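영상기기 입문 4주차 강의노트: 노출과 셔터 속도

지난 시간에 화각까지 했죠? 오늘은 노출입니다. 제가 제일 좋아하는 주제라 말이 좀 길어질 수 있어요(미리 양해를!). 교재는 안 가져와도 되고, 이 노트만 있으면 됩니다.

노출을 정하는 건 조리개, 셔터 속도, ISO인데요, 사진만 찍던 분들이 영상으로 넘어오면 셔터 속도에서 꼭 한 번은 헤맵니다. 저도 그랬어요. 사진 찍던 버릇대로 셔터를 1/1000초로 올려놓고 길거리를 찍었더니, 사람들이 무슨 인형극처럼 뚝뚝 끊겨서 걷더라고요. 집에 와서 틀어 보고 한참 웃었습니다.

그래서 영상에서는 보통 180도 규칙부터 배웁니다. 프레임레이트의 두 배를 셔터 속도 분모로 잡는 거예요. 24프레임이면 1/48초(카메라에 없으면 1/50초), 30프레임이면 1/60초, 60프레임이면 1/120초나 1/125초. 이 정도면 움직임에 번짐이 적당히 생겨서 눈에 편안합니다. 물론 규칙은 규칙일 뿐이고, 스포츠 장면처럼 또렷한 느낌이 필요하면 일부러 어겨도 돼요.

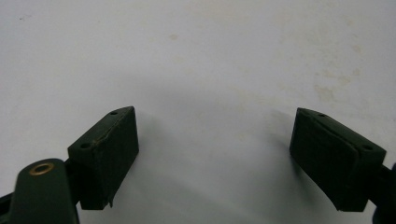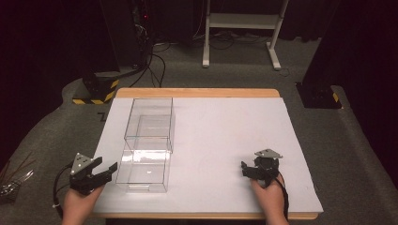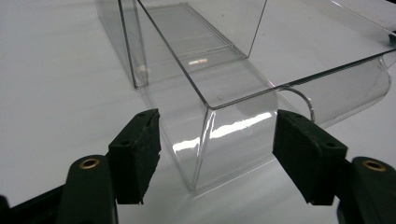 문제는 야외죠. 한낮에 1/50초로 놓으면 화면이 하얗게 날아갑니다. 조리개를 조이면 해결될 것 같지만, f/16까지 조이면 회절 때문에 화면이 슬슬 흐려지고 배경도 다 또렷해져요. 액션캠은 조리개가 고정된 기종이 많아서 그마저도 안 되고요. 이럴 때 쓰는 게 ND 필터입니다. ND8은 3스톱, ND16은 4스톱, ND64는 6스톱 줄여 줍니다. 숫자가 두 배가 될 때마다 한 스톱씩이라고 외우세요.

가변 ND는 편하긴 한데 싼 제품은 끝까지 돌리면 화면에 X자 얼룩이 생깁니다. 광각일수록 심해요. 제 가방에는 고정식 ND16 하나랑 가변 하나가 늘 들어 있는데, 결국 손이 가는 건 고정식이더라고요.

실내에서는 깜빡임도 조심! 우리나라 전기는 60Hz라서 1/60초나 1/120초로 맞추면 대체로 괜찮습니다. 유럽처럼 50Hz인 곳에 여행 가면 1/50초나 1/100초로 바꾸세요. 일부 LED 조명은 이걸로도 안 잡히니까, 찍기 전에 10초만 시험 촬영해 보는 습관을 들이면 좋아요.

ISO는 마지막에 만집니다. 자동으로 두더라도 상한선은 꼭 걸어 두세요. 저는 작은 센서 카메라면 700 아래로 묶어 놓고 시작해요. 메뉴에 딱 그 숫자가 없으면 640으로 하면 되고요. 어두운 쪽 노이즈는 나중에 지우려고 해도 디테일이 같이 뭉개집니다.

과제: 같은 장소에서 걷는 사람을 30프레임으로 찍되, 셔터를 1/30초, 1/60초, 1/500초로 바꿔서 클립 세 개를 만들어 오세요. 한 클립은 7초면 충분합니다. 파일 이름에 셔터 속도를 꼭 써 주시고, 색보정은 하지 마세요. 짐벌 있는 분은 이번엔 집에 두고 오시고요, 삼각대나 난간에 올려놓고 찍으면 됩니다.

다음 시간에는 화이트밸런스를 합니다. 흰 종이 한 장씩 챙겨 오세요!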